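Mernley publishes register of council contracts and gifts

Mernley Borough Council has opened a public register of its contracts, grants and declared gifts, bringing into one place records that residents previously had to request in writing. The register went live on Thursday and may be searched without charge and without an account.

The first release contains 1,448 entries. Each gives the name of the supplier or recipient, the sum agreed, the department responsible and the way in which the award was made. Where a contract was awarded without competition, the entry must also state the grounds on which the usual tendering rules were set aside and the grade of the officer who approved the decision.

The register follows an internal audit into purchasing by the housing and highways departments. The audit examined a sample of direct awards and found that 33 had no written justification on file. In 9 of those cases the original contract had later been extended, again without a record of the reasons. The auditors made no finding of dishonesty, but reported that the state of the files would have made it difficult to detect any.

Two of the awards have been referred to the council's external auditor for further examination. The council has said that it will not comment on either until that work is complete.

The software was supplied by Edico, which was selected after an open tender. The underlying data has been checked by Bestamano, an accountancy practice with no other current business with the authority. Its report on the quality of the data is published alongside the register and notes that dates are missing from a number of older grant records. The council has undertaken to complete these before the next quarterly update.

Spending on small household and catering supplies, which in the past was grouped under a single heading in the accounts, will be listed by department. 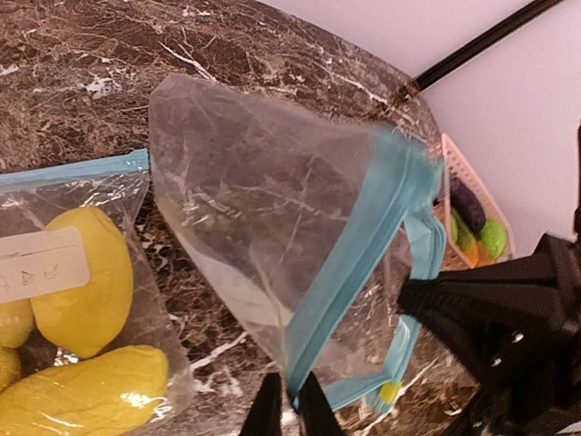 A clear zipper bag with a light blue seal. Small supplies are covered by the new rules.

Under the revised financial regulations, departments may no longer divide a purchase into smaller orders so that each falls below the level at which quotations are required. Repeated orders placed with the same supplier within a single quarter will be added together automatically and shown as one total. If that total passes the limit, the department will be asked to provide an explanation, and the explanation will be published with the entry.

Gifts and hospitality offered to councillors and senior officers will be recorded whether or not they are accepted. Declarations were formerly kept in a bound book at the council offices, which could be inspected by appointment during working hours. They must now be submitted electronically and will appear on the register once they have been checked by the monitoring officer.

The council considered a proposal to publish the names of all unsuccessful bidders. It decided against doing so for the present, after several local firms said in response to the consultation that they would be less willing to compete for work. The number of bids received will be shown for each contract, and the question will be looked at again when the register is reviewed in November.

Opposition members supported the register but criticised its limits. In a joint written statement, they said that companies owned in part by the council should have been included from the outset. The largest of these, the Fülöp Centre, manages the borough's sports halls and meeting rooms and receives an annual payment under a management agreement. The agreement itself appears on the register, but the company's own purchases do not. The council's position is that the company has a separate board and that any change would require the consent of its other shareholders. Talks on the matter have begun.

Personal details, including home addresses and bank information, have been removed from all entries. Payments to foster carers and to individuals receiving direct care are excluded. A resident or business that believes an entry to be wrong may ask for it to be corrected, and the request will be noted on the entry while it is being considered.

Concerns about a contract or payment may be reported through a form on the register page. Reports can be made anonymously and are received by the internal audit team, with no copy sent to the department concerned. Council employees who raise a concern in this way are covered by the existing whistleblowing policy, which has been reissued to all staff.

Printed extracts are available on request at the main library and at the council's reception desk. The register will be updated every quarter.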